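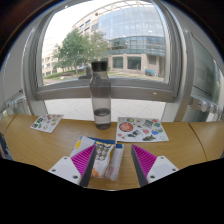

Clear bottle, black cap, and a sheet of stickers on the table.

Home Kitchen Cleaning Labels & Tape Storage Search

How to Get Sticker Glue Off Bottles and Jars (and What to Skip)

Every few months a new miracle method for sticker residue goes around, and every few months I try it on the same kind of junk and get the same kind of result. Some of them work. Most of them work about as well as warm water and patience, which you already own.

I'll stick to glass and hard plastic. Wood, painted metal and leather are a different job and I wouldn't trust one page to cover all of them.

Figure out the glue first

There are two kinds you'll run into at home. One lets go in water. The other laughs at water and needs oil or alcohol. The label won't say which, so test a corner: wet it, wait a few minutes, and push with your thumbnail. If the paper slides and leaves clean glass, it's the water kind and you can stop reading after the next section.

If the paper rubs away in gray crumbs and the glue stays behind, you have the other kind. Vinyl stickers nearly always do this, minus the crumbs.

Water method

Fill the bottle with warm tap water and let it stand in a sink of more warm water. Thirty minutes is plenty. Don't pour boiling water into cold glass, whatever the video says. A squirt of dish soap helps a little. Baking soda in the soaking water did nothing I could see, and I've tried it more times than it deserved.

Peel from a corner, slowly and low to the surface. Pulling straight up tears the paper.

Oil method

For stubborn glue, peel off as much of the sticker as you can while it's dry. Then:

1. Rub plain cooking oil over the residue. Any kind. The cheap one is fine.
2. Leave it alone for 20 minutes. Most people who say oil doesn't work wiped it off right away.
3. Scrape with an old plastic card, held nearly flat.
4. Wash with dish soap, rinse, and wash again.

The second wash matters if you plan to put a new label on, as nothing sticks to an oily bottle. Peanut butter works too, but it's only the oil in it doing the job, and now you have peanut butter on your bottle.

Alcohol method

Rubbing alcohol on a paper towel, held against the glue for a minute or so, then wiped. It's quicker than oil and leaves less mess. Keep it away from flames and open a window. On plastic, try it on the base first - it can cloud some clear plastics for good, and it will take printed markings right off. Don't mix it with bleach or any other cleaner.

What about the sprays?

I bought two. Naciri Label Lifter smelled strongly of oranges and did the job as fast as rubbing alcohol, at several times the price. Vodden Peel-Off Gel claims to work in 49 seconds. I timed it on a jam jar and it took over 3 minutes, with scraping. Not terrible, but I'd love to know whose jar they tested. If you already have either one, use it up. I wouldn't make a trip for it.

A hair dryer on low is worth a try before any of this, especially on thick vinyl. Warm the edge, peel a bit, warm it again. Go easy on thin plastic, which will warp.

Before you drink from it

Wash inside and out with hot soapy water, cap included, and check the threads at the neck for old glue. If a bottle ever held a cleaner or a solvent, don't drink from it, no matter how nice it looks now.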